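FOR IMMEDIATE RELEASE

Flilton opens Lumska set to outside labs, starts with drawers

10 new sites wanted by August. Contact details at bottom.

Flilton, the robot learning company, today opened sign-ups for Lumska, its shared collection of manipulation examples. First part covers drawers and cabinet doors. More parts to follow — kitchen items next, then packing.

The short version: labs and small companies that own an arm can apply to record examples the Flilton way, send them in, and get the full set back. No fee either direction. Everybody who contributes trains on everybody's data.

Lumska went through a closed run before today. 2 sites took part, Flilton's own floor and the partner workshop at Manurung. Between them the sites recorded 106 hours of accepted examples. Rejected takes are kept too, in a seperate folder, labeled with the reason. Several early users asked for those and they will ship with the first release.

"People want to know why drawers," said Liesl Grabner, who leads collection at Flilton. "Try it. Fingers have to find the lip, get behind it, pull straight, stop before the end of the slide. Miss any of those and the cabinet walks across the table. A model that has seen a few hundred clean pulls from one spot still falls apart when you turn the cabinet a little. So we turn the cabinet. A lot."

How a session runs. Operator drives the arm by hand controller, one pull or one push per take. Takes are capped at 60 seconds. Between takes the furniture gets moved or turned, the drawer start position gets changed, and the operator marks the last take good, bad or unsure. Unsure goes to a second person. Joint positions, gripper state and video are saved together on one clock, which was the biggest source of trouble in the closed run and is now handled by Palon, the company's recording software. 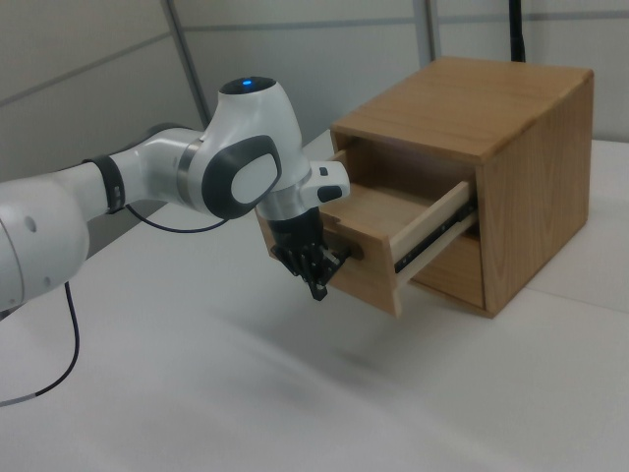
Palon comes free with a Lumska sign-up. It checks each take as it is saved and flags dropped video, clock drift and takes where the arm never moved. Runs on an ordinary desktop computer. Current version supports arms from several makers, list is on the sign-up page and getting longer — write in if yours is missing.

Flilton is also publishing its operator guide. Covers how to set the starting pose, how far to vary things between takes, when to throw a take out, how long to sit at the controller before taking a break. Manurung staff wrote most of the section on breaks. Guide is in English for now, other languages when the translations are checked.

"We got plenty wrong in the first month," Grabner said. "Operators got too good. Every pull looked the same, same speed, same approach, same grip. Pretty to watch and not much use for training. Now we ask for slow ones, awkward ones, a regrasp halfway. The guide has a whole page on it."

What sites need to apply:

One working arm with a gripper
A fixed camera with a clear view of the table, second camera welcome
At least one piece of furniture with a drawer or door, any material
One trained operator and one person to review takes
A network connection good enough for nightly uploads

Selected sites get a setup call, a trial day and a written review of there first batch before anything is added to the shared set. Sites keep the rights to there own recordings and can pull them out later on written request.

Applications are read in the order they arrive. Flilton expects to answer each one by email and will post the names of accepted sites once all have confirmed.

About Flilton
Flilton builds data tools and training sets for robot arms that work on tables and benches. Products include Lumska (shared examples) and Palon (recording and checking software).

Press and site inquiries
Liesl Grabner, Flilton collection team
Phone line open from 9 a.m., or use the contact form on the Lumska page. Please put SITE or PRESS in the subject line.

###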